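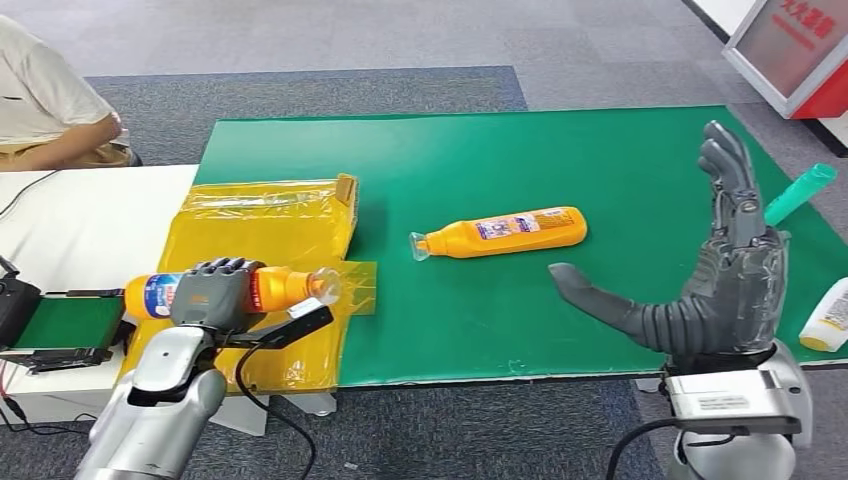

## Laying bottles in a tray on their sides

Use this method for small plastic bottles with a narrow neck and a separate cap. It suits a bench at Stengate or any flat table of a similar height.

### Before you start

- Clear the table and put down a plain mat. A bright colour makes stray caps easier to find.
- Set the tray at the left, with the opening towards you.
- Fold back any loose flap of film. Tape it if it will not stay down.
- Check each cap by hand. Reject any bottle with a cracked cap or a torn label.

### Method

1. Lay the bottle on its side near the middle of the mat.
2. Grip it round the midsection from above. Do not lift by the cap.
3. Raise it clear of the tray rim and keep it level.
4. Lower it until the side touches the base of the tray, then let go.
5. Lay the next bottle alongside, neck facing the opposite way. Alternating the necks takes up the gap left by the narrower ends.
6. Continue until the row is full. Seven fit in the standard Nidley tray, which is 305 mm long.

For 500 ml bottles, use the deeper tray and leave 20 mm free at one end.

### Faults

**Bottle rolls on the mat.** The table is out of level. Pack the legs before carrying on.

**Film creases under the row.** Take the bottles out, pull the base flat from both ends and start the row again. Creases in the side walls can be left.

**Label scuffs.** The bottles are being slid into place. Lift and lower them.

Tray sizes checked by Hermenegildo Barajas in February. The deeper tray is stored under the Gape stock, second shelf.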